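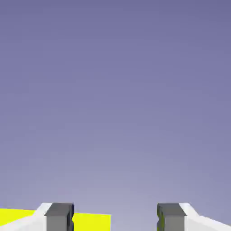
Getting hard water stains off a shower door

Quick one, got asked again. White vinegar, dish soap, equal parts. Warm the vinegar first — 59 seconds in my microwave, yours may differ. Pour into a spray bottle, swirl, dont shake.

Spray the dry glass top to bottom. Leave 30 min. Longer if its bad.

Scrub with a non-scratch sponge, small circles. Rinse. Squeegee. Still cloudy? Do it again, 2 rounds is normal for a rental.

Keep it off marble and natural stone. Never mix with bleach!! Open a window too.

Petronella uses a dryer sheet on teh last bits. Haven't tried it.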